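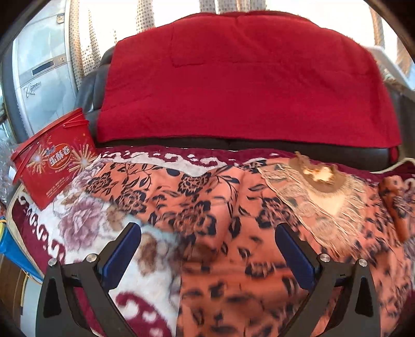
Dellow is the planning folder for hand-held gripper kits used to record household handling tasks. It holds the equipment list, the budget sheets and the small set of recordings the estimates were checked against. Textiles drive most of the cost. A patterned blanket, a fringed shawl and a fuzzy throw over a leather sofa each put different demands on the finger pads, and the blue pads on the two-finger tool are entered in the sheets as a consumable with their own line. The fingers themselves, with their bolts, are entered as capital equipment.

Version and contact

Current version: 3, February 6, 2019
Maintained by: Zoi Liapis
Status: in use for the next purchase round. Versions 1 and 2 used a different currency column and should not be merged with this one.

What is in the folder

kits.csv - one row per kit, with supplier, lead time and delivery address
parts.csv - one row per part, linked to kits.csv by kit_id
consumables.csv - pads, bolts, batteries, memory cards, wipes
sites.csv - homes where kits are used, identified by code only
sessions/ - 166 short recordings, sorted by site code
quotes/ - scanned quotes from Hägglund and Zustico
plan.txt - purchase order of priority, plain text

Units and fields

All prices are in pounds, before VAT. Delivery is held in a separate column. Lead times are in working days from order confirmation, not from payment. A blank in lead_time means the supplier gave no answer; a zero means the part was in stock. The field wear_class takes the values low, medium and high. It is set by hand by whoever inspects the kit on return, so expect some disagreement between rows.

The field surface_main records the main material handled in a session: cloth, leather, hard plastic, metal, wood, paper or mixed. Knitted and netted items are both entered as cloth. The notes field says which, if the operator wrote it down.

Budget assumptions

The working limit is 600 per kit for fingers, pads, handle and mount. The camera, computer and storage are budgeted separately under Fladudness, the shared equipment account, and are not repeated in this folder. Do not add them to kits.csv or the totals will count them twice.

Pads are planned at one pair per 40 sessions. This figure comes from returned kits where wear_class was medium. Sites with mostly hard surfaces may need fewer. Sites with a lot of loose weave should be given one extra pair at the start, as fringes and open netting catch on a worn pad edge before the grip itself fails.

Bolts are bought in mixed bags. Replace the full set on a finger when one is lost - part-used bags are hard to track and the saving is small.

Choice of supplier

Hägglund quotes for complete finger pairs only. Zustico will sell single fingers and loose pads, with a higher delivery charge on small orders. The plan is to take complete pairs from Hägglund for new kits and to use Zustico for repairs. If a repair order comes to more than six items, check both quotes first. Both quotes in the folder expire at the end of the financial year, and the Zustico one excludes fitting.

No price has been obtained for spare handles. The row in parts.csv is an estimate and is marked E in the source column.

Using the recordings

The sessions are included so that planners can see what the tools are used on before choosing quantities. They were made in lived-in rooms with bedding, seating, packaging and kitchen goods left in place. Fast hand movement gives motion blur, and the wide lens curves objects towards the corners. Sessions should not be used to measure finger opening or pad thickness. Take those from the supplier drawings in quotes/.

Site codes must stay as codes. If a recording shows a letter, a screen or a face, report the file name to the maintainer and leave it out of any slides.

Known problems

Eleven rows in parts.csv have a kit_id that no longer exists. They belong to kits returned in January and are kept for the cost history.
The delivery column for Zustico mixes per-order and per-item charges.
Wear classes from the first sites were entered after the kits had been cleaned and are probably too low.

Changes

Send corrections to Zoi Liapis with the file name, the row and the source of the new figure. Changes to prices need a quote attached. Changes to plan.txt are made once per purchase round.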